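Pintor(a) de interiores e ajudante de acabamentos - Drilham Pinturas

Tempo de leitura: 4 minutos

A Drilham pinta casas habitadas. Quer dizer que trabalhamos quase sempre com a família lá dentro, com os móveis no meio da sala e, muitas vezes, com o cão a olhar para nós. Procuramos duas pessoas para a equipa de interiores: um pintor ou uma pintora com experiência e um ou uma ajudante que queira aprender o ofício desde o princípio.

Chamo-me Huguette Kowalchuk e sou responsável pelas obras e também pela contratação. O português não é a minha primeira língua, por isso peço desculpa se alguma frase ficar um pouco dura. Na equipa falamos português, e com alguns clientes falamos francês.

O trabalho

O pintor ou a pintora vai preparar e pintar paredes, tetos, portas e rodapés. A preparação ocupa mais tempo do que a pintura: lavar, raspar, encher as fissuras, lixar, aspirar, aplicar o primário. Quem gosta somente da última demão não vai ficar contente connosco.

O ou a ajudante começa pela proteção do chão e dos móveis, pela limpeza diária e pela lixagem. Depois de 6 meses, se as duas partes estiverem de acordo, passa a pintar tetos e armários com supervisão.

A próxima obra grande é a casa Pasichnyk, com dois andares e uma escada antiga de madeira que vai ser envernizada de novo. Começa em fevereiro. A seguir temos os apartamentos do edifício Suson, onde só se pode fazer barulho a partir das 9h00.

O que pedimos

Para o lugar de pintor(a), pedimos experiência comprovada em interiores e bom domínio do rolo e da trincha. Saber aplicar papel de parede é uma vantagem, mas não é obrigatório. Para o lugar de ajudante não pedimos experiência.

Para os dois lugares é necessário poder subir a um escadote sem medo e levantar baldes de 25 kg. A carta de condução é útil para o lugar de pintor(a), porque a carrinha fica no armazém e alguém a deve trazer de manhã.

Pedimos ainda boa educação com os clientes. Entramos nos quartos das pessoas. Não se fuma na casa, não se põe música sem perguntar e não se usa a casa de banho da família sem autorização.

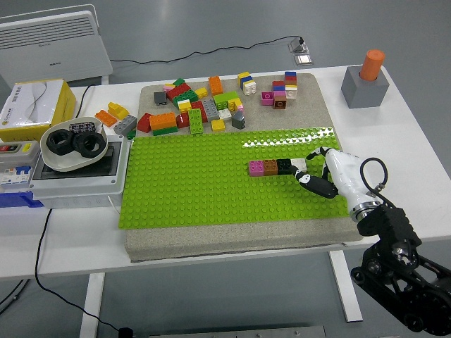
O que oferecemos

Contrato de trabalho desde o primeiro dia, com horário das 8h00 às 17h00 e uma hora para o almoço. O salário do pintor ou da pintora é de 2.000 euros brutos por mês. O do ajudante é combinado na entrevista, conforme a idade e a formação.

Damos a roupa de trabalho, as máscaras e as joelheiras. As trinchas são da empresa, mas cada pessoa tem o seu jogo e cuida dele. Se preferir trabalhar com as suas próprias, também aceitamos, e a empresa paga a substituição quando ficam gastas.

As deslocações a mais de 30 km do armazém são pagas à parte. Não trabalhamos à noite. Em agosto a empresa fecha e toda a equipa tira férias ao mesmo tempo - quem precisa de férias noutra altura deve dizer isto já na entrevista, para vermos se é possível.

Como se candidatar

Envie um currículo curto, de uma página, e fotografias de dois ou três trabalhos seus, se os tiver. Prefiro ver um canto de parede bem recortado do que uma sala inteira fotografada de longe. Os candidatos a ajudante podem escrever apenas algumas linhas sobre o que fizeram até agora e por que razão este ofício lhes interessa.

As candidaturas podem ser entregues em mão no armazém, na rua Soltau, entre as 8h00 e as 10h00, ou enviadas pelo formulário do nosso site. Respondo a todas, também às que não são aceites, mas às vezes demoro.

Depois da entrevista fazemos um dia de experiência numa obra, que é pago. Traga calçado fechado e almoço.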